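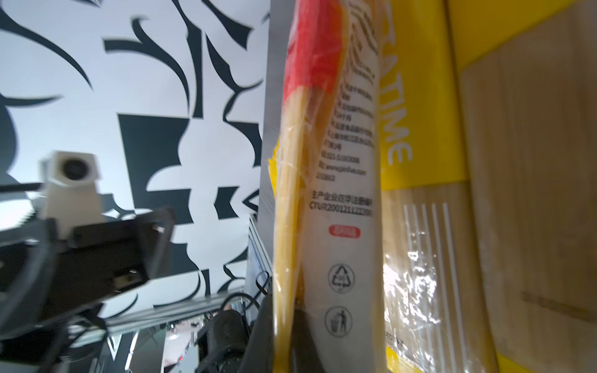
Small print, and plenty of it, on a plastic-wrapped package with a red top.

The woman who buys snacks and sundries for Kustmont, a corner store with two aisles and opinions about both, reads labels the way other people read mysteries. "I skip to the end," she says. "The phone number is usually the most honest part."

She has been at it for 14 years, the first four of them at Gauthier, a wholesaler where she was hired to answer phones and ended up arguing with importers over font sizes. "They'd tell me the customer doesn't read it. I'd say, my mother reads it. My mother reads it in the store, out loud."

Does she have a favorite? She does, and she'd like it known that she resents the question. It's a jar of pickled plums from Dukden whose instructions, in full, are "Open. Consider." She kept five of the lids.

Less loved are the stickers that importers slap over the original text – always, she says, on top of the one line you wanted. "I've peeled off over a dozen this May. Under one of them was another sticker."

Her own shelf tags are handwritten and run to four words at most. The one under the Asel crackers says "Better than they look." Sales went up. The distributor called to complain, and she asked him which part he disagreed with.

"He's thinking about it," she says.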